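# How Does a Robot Find a Cup?

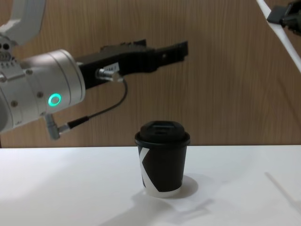 *Reading time: 60 seconds*

I write software for robots, and my favorite puzzle is a black cup! You spot it right away, but a computer gets a giant grid of numbers (one bit of my code hunts through them for cup shapes). Then a second part, the planner, picks a path for the arm. Mine tries 200 paths and tosses any that would bump the table or the other arm. My friend Gavin wrote the last part, which tells each joint how far to turn. Try it with your own elbow, slowly!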